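Support Desk: Marketing and Sponsorship Systems
Ticket 114
Subject: Sponsored planter campaign, enquiries not reaching the client intake team
Raised by: Maya Haddadin, Business Development, Halvorsen
Assigned to: Keith Goodwin, Support Desk
Priority: High
Opened: Sep 20, 2021
Status: Closed

Description of fault as reported

Halvorsen sponsors the planters and bench plaques on the approach to the county court and along the adjoining parade. Each plaque carries the firm's name, a short web address and a dedicated telephone number. The short address should lead to a campaign page on the firm's website, where a visitor may complete an enquiry form. Completed forms should be passed by the Novar form service to the Randel contact system and appear in the intake team's queue under the source name "Planters".

The intake team reports that no enquiry has appeared under that source name since the second set of plaques was fitted. Visits to the campaign page continue to be recorded. The monthly sponsorship report is due to be presented to the partners and cannot be completed until the position is known.

Initial response (Keith Goodwin)

The ticket has been accepted and the priority confirmed. The requester is asked to supply the following:

The wording of the short address as it appears on the plaques.
Confirmation of whether the telephone number is affected.
The name of any person who has changed the campaign page or the form this month.

Please do not submit further test enquiries until asked to do so, as these will make the form records more difficult to read.

Reply from requester (Maya Haddadin)

The short address is the same on both sets of plaques and matches the approved artwork. Calls to the dedicated number are being answered by reception and logged correctly. The campaign page was revised by our agency, Zurkby, to add a paragraph on conveyancing. The contact at the agency is Fares Abou Jaoude. I am not aware of any change to the form.

I should add that two of the partners were doubtful about the sponsorship when it was first proposed, and I would prefer to be able to tell them what has happened before the report is circulated.

Support note 1: short address

The short address was opened on a desktop computer, a tablet and two makes of mobile telephone. On each device it led to the correct campaign page. The redirect was found to be permanent, with no expiry date set. No fault found. The short address is ruled out as a cause.

Support note 2: campaign page

The page loads in full and the form is displayed. All fields accept text. On pressing the Send button the visitor is shown the usual message of thanks. This message is produced by the page itself and does not confirm that the form service has received anything. A visitor would therefore have no reason to think that the enquiry had gone astray.

A controlled test enquiry was submitted under the name "Support Test". It did not appear in the Randel queue under "Planters". A search of the whole contact system by that name was then carried out and returned no result.

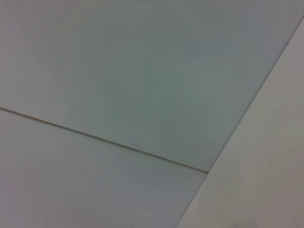 The form service was examined next. Novar keeps a record of every submission for each form held on an account, and the support desk has read access to the Halvorsen account. The record for the planter form showed no entries after the page was revised. This indicates that the form on the live page is no longer the form held on the account. While the account was open, the sponsorship artwork settings were also reviewed, as the requester had asked whether the banner background could be brought closer to the plaques. The present banner is a strong blue. A pale grey-green with a smooth matt look, like that of the broad flat panel shown on this ticket, would be a suitable starting point, and the request has been passed to the agency as a separate matter. It has no bearing on the fault.

Support note 3: form identifier

The form reference in the live page was compared with the reference held on the account. They do not match. The live page refers to a form on a different Novar account, to which the support desk has no access. The agency has been asked to state whether it recognises the reference.

Reply from agency (Fares Abou Jaoude)

Thank you for the detail supplied. The reference belongs to a form on our own drafting account. When the conveyancing paragraph was added, the page was prepared as a copy on our drafting site so that the wording could be approved. The copy was given a drafting form so that trial entries would not reach the client. When the wording was approved, the whole copy was published in place of the old page. The form reference should have been changed back at that point and was not.

The drafting form has received entries. I have not opened them beyond confirming the total, as they may contain details of a legal matter. There are eight in all. I would be grateful for instructions on how they should be handed over.

Support note 4: handling of stored enquiries

The matter was referred to Hiba Qaisi, Data Protection Lead, before any further step was taken. Her instructions are set out below and are to be followed in the order given.

The agency is to restrict access to the drafting form to one named member of staff.
The entries are to be exported once only and transferred through the firm's secure portal. They are not to be sent by email.
The intake team is to confirm receipt in writing.
On receipt of that confirmation, the agency is to delete the entries and the export file, and confirm deletion in writing.

The entries are to be treated as confidential from the time they were submitted. The Data Protection Lead will make her own record of the incident and will decide whether any further notice is required. That decision does not form part of this ticket.

Reply from Data Protection Lead (Hiba Qaisi)

I have reviewed the agency's contract. The agency is permitted to handle enquiry details on the firm's behalf, and the drafting account is held on the same terms as the live one. I have nonetheless entered the matter in the incident register. The intake team should check each enquiry for any deadline mentioned by the sender and deal with those first. Senders should be given a short apology for the delay and should not be asked to complete the form again.

Support note 5: correction

The agency replaced the form reference on the live page with the reference held on the Halvorsen account. The change was checked by the support desk before and after publication.

A second controlled test enquiry was submitted. It appeared in the Novar record at once and in the Randel queue within 2 minutes, but under the source name "Website General" and not "Planters". The form fault is therefore corrected, but a further fault is present.

Support note 6: source name

The source name is set by a hidden field in the form. The field was present and contained the correct value. The rule in Randel which reads the field was then inspected by Raed Bataineh, Systems Administrator.

Reply from Systems Administrator (Raed Bataineh)

The rule had been switched off. Randel does this automatically when a rule has had nothing to act upon for a set period, and an automatic notice is issued at the time. The notice was sent to the mailbox of a former employee, which is no longer read. I have switched the rule back on, changed the notice address to the shared systems mailbox, and reviewed the other rules on the account. Of these, 4 were still sending notices to the former address and have been amended. None had been switched off.

Support note 7: final tests

A third test enquiry was submitted from a desktop computer and a fourth from a mobile telephone, the latter by way of the short address. Both appeared in the Randel queue under "Planters". All test entries have been removed from the queue and will not be counted in the sponsorship report.

The agency has confirmed in writing that the stored entries and the export file have been deleted. The intake team has confirmed receipt of all entries. One sender had mentioned a completion date and was telephoned by a member of the property team on the same afternoon.

Comment from requester (Maya Haddadin)

Confirmed as working. The enquiries recovered from the agency have been entered under the correct source and will appear in the report with a note on the delay. Please could the support desk advise whether the same fault could affect the campaign page for the roundabout sponsorship, which was prepared by the same agency?

Response (Keith Goodwin)

The roundabout page has been checked. Its form reference matches the Halvorsen account and its source rule is active. No work is required.

Cause

Primary: a drafting form reference was left in place when the revised campaign page was published.
Secondary: the Randel source rule was switched off through lack of activity, and the notice went to an unread mailbox.

Actions agreed

The agency will add a check of the form reference to its publishing list. Owner: Fares Abou Jaoude.
A test enquiry will be submitted after every change to a sponsorship page and the result noted on the relevant ticket. Owner: Support Desk.
The leavers' procedure will be amended to include system notice addresses. Owner: Raed Bataineh.
The message of thanks on the campaign page will be altered so that it is shown only when the form service has accepted the enquiry. Owner: Fares Abou Jaoude. To be completed by the end of September.

The banner colour request remains open under its own reference, awaiting a draft from Zurkby.

Ticket closed with the agreement of the requester. It may be reopened by replying to the closure notice.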